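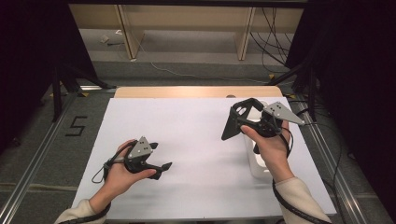
4. Teaching the Case Packing Job

Utmont Station Guide, section 4, for packing leads and bench staff

This is the part most people enjoy! You show the job by hand with the two Grunex grippers, and the packing cell learns from what you did. No code, no keypad. People who have packed phone cases at Jenholm for years make the best teachers, so put them at the bench first.

4.1 Before you start

1. Clear the white work surface and wipe it down.
2. Pick up one gripper in each hand. Run the cables back along your sleeves.
3. Open and close both grippers a few times until the motion feels easy.

Caution: Keep fingertips out of the linkage arms while the jaws are moving.

4.2 Showing the job

4. Lay the case flat with its back facing up.
5. Bring the closed fingertips in low, toward the rim.

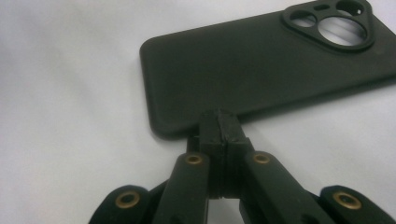 Fig. 4-2. Closed fingertips at the lower edge of the case.

6. Open, grip, lift and place at your normal pace. Slow, careful shows teach the cell to be slow.
7. Repeat until the counter reads 200. Swap people after 100 so the cell learns more than one style.

Note: A fumble is fine. Finish the move and carry on; Siddiqui review software lets you flag it later.
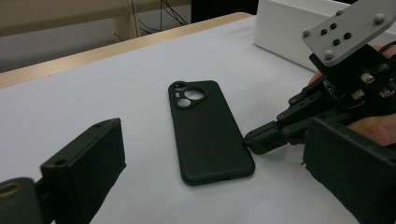 Once the cell takes over the repeat packing, bench work changes quite a bit. Staff move to checking, fixing odd orders and teaching new items, and a cased phone is a great second lesson. Set it face-down and at an angle, with the camera cutout toward the upper left, and bring the second gripper in from the right at the opposite corner. Vary the angle between shows. Our own bench crew had taught around 1,000 of these by the end of January, and they now decide which item comes next.

8. Save the session and hang up both grippers.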